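Sivov: ficha do conjunto de dados

Arrumação de copos e canecas sobre mesa. Versão 2.

Resumo

O Sivov reúne registos de tarefas curtas de arrumação de loiça de uso diário: pendurar canecas num escorredor, retirá-las, deslocar copos de um ponto da mesa para outro. A unidade de registo é o episódio. Cada episódio corresponde a uma disposição inicial, uma instrução em português e uma disposição final.

Conteúdo

- 400 episódios anotados
- 100 episódios reservados para teste, sem sobreposição com os anteriores
- um ficheiro de instruções por episódio (texto simples, UTF-8)
- uma tabela de objetos com identificador, categoria e cor

Categorias de objetos

caneca: recipiente com asa, suscetível de ser pendurado.
copo: recipiente sem asa. Inclui copos transparentes e opacos.
escorredor: suporte com pinos ou hastes. Conta como mobiliário e não é deslocado dentro do episódio.
conteúdo: objeto alongado colocado dentro de um copo. Recebe identificador próprio e segue a posição do copo enquanto lá estiver.

A cor é anotada pelo corpo do recipiente. Quando a borda ou a tampa têm cor diferente, esta vai no campo cor_secundaria. O campo fica vazio nos restantes casos.

Instruções

As instruções foram redigidas por Rekha Kaimal e revistas por Kumaresan Nadar. Usam o imperativo e referem os objetos pela categoria e pela cor ("pendura a caneca amarela"). Não há referências a marcas. As formas "chávena" e "xícara" foram normalizadas para "caneca"; os textos originais conservam-se em instrucoes_brutas.

Anotação do estado final

pendurada: a asa está apoiada num pino e o corpo não toca na mesa.
pousada: a base assenta na mesa.
tombada: o corpo assenta de lado na mesa.
indefinida: o ponto de apoio não é visível.

A inclinação de uma caneca pendurada não altera a etiqueta. Nas disposições com duas canecas no escorredor, a ordem anotada é de cima para baixo, a partir da vista superior.

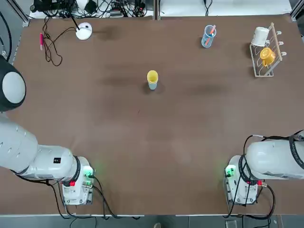

Kumaresan Nadar: A regra da ordem falha quando as duas canecas ficam lado a lado em pinos vizinhos. Proponho anotar o índice do pino, contado a partir da barra, e deixar a ordem como campo derivado. Também separava borda e tampa, que em cor_secundaria ficam misturadas.

O índice do pino está previsto para a próxima revisão. A separação entre borda e tampa continua em aberto, por nem sempre ser possível distingui-las.

Limitações conhecidas

- Os copos transparentes têm contornos menos fiáveis do que os opacos.
- Pratos e talheres não estão representados.
- A tabela de objetos não regista dimensões.

Alterações

Versão 2, 17 de setembro de 2020: acrescentada a etiqueta "indefinida"; corrigidos identificadores repetidos na categoria conteúdo.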